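How the Farkas Kit Picks Up Your Clothes

Picking up a shirt is easy for you. For a robot it is a hard job. This page explains how the Farkas kit does it, what comes in the box, and what it can and can't do yet.

What is the kit?

Farkas is a set of robot parts and software sold to schools and science clubs by Gorudum, a small company in Indthorpe. It has an arm, a gripper, a wrist camera and a program called Ava. The arm moves the gripper from place to place. The gripper holds things. Ava decides where the arm should go next.

Why is cloth so hard?

A block keeps its shape. If a robot knows where one corner of a block is, it can work out where the other corners are. Cloth does not work like that. A shirt dropped on a table can land flat, rolled up or inside out. Every time you touch it, it changes shape again. Engineers call things like this "deformable," a word for anything that bends or squashes easily.

How does the gripper hold on?

The gripper has two fingers. They work like your thumb and first finger when you pinch something. A flat piece of cloth is hard to pinch, so Ava looks for a fold that sticks up. The fingers go down on each side of the fold and close.

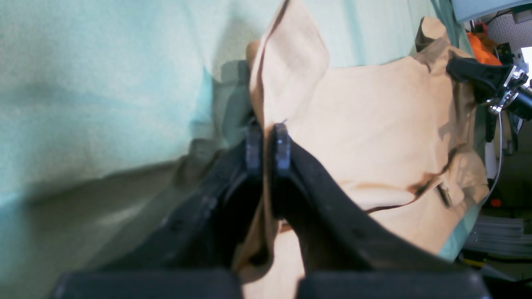

The camera rides on the wrist, so it moves wherever the gripper moves. It gets a close view of the fingers and the cloth between them. It can't see the whole table when it is that close. Ava has to remember where the rest of the garment was.

How does Ava learn?

Ava learns from practice runs. A person guides the arm through a job, and the program stores the camera pictures together with the arm's movements. One complete try is called a run. The version sold now was trained on 1,584 runs, and 194 of those were added in August. Most used shirts, pants and towels.

Kgomotso Visser, who leads training at Gorudum, says the failed runs are kept too. "A miss shows the program where the edge of the fold is," she says.

What can't it do?

The kit can lift a garment, move it and lay it down. It can't do buttons or zippers. Thin, slippery cloth often slides out of the fingers. The heaviest thing it should lift is 400 grams – a light sweater is fine, a winter coat is not.

Before you start

An adult must set up the arm and stay nearby. Keep hair, sleeves and fingers away while it is moving. Press the stop button before you reach in to fix the cloth, then wait 5 seconds.

Words to know

Gripper: the part of a robot that holds things.
Deformable: able to change shape easily.
Run: one complete try at a job.

Page updated November 7, 2018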